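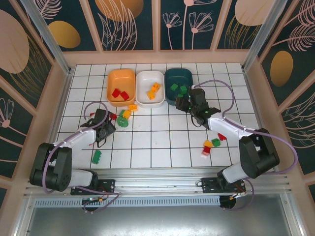 Does a small robot cell need a written rule sheet if everybody who uses it already knows how it works? Only if the sheet tells people something they would otherwise get wrong, and most of the ones I've read don't.

I spent part of Saturday with the Lirnen good practice guide, 39 pages on two-arm setups. It has a page and a half on what the word "operator" means. It has one line on what to do when both grippers want the same spot: "avoid conflict between arms." Thanks.

Block sorting is where I'd test any of this. Two arms, one bowl per color, loose blocks on the table. Easy job, and it still raises questions the guide skips. Which arm gives way? If a block lands in the wrong bowl, does somebody reach in and fix it, or does the run get thrown out? What happens to a piece that matches none of the bowls? I've asked in three places and heard three different answers, all delivered with great confidence.

Saimi Kallio, who worked on the Andon checklist, told me the vague wording is on purpose, so that every shop can fill in its own details. Maybe. I've seen what shops fill in. It's usually a signature box.

The checklist does get one thing right — it says no hands inside until both arms are stopped, and it says who stops them. I'd keep that, add a line on cable slack, and bin the other 18 items until someone can show me a mistake they prevented.

Posside is supposed to have a new draft out in January. I'll read it. I'm told it's longer.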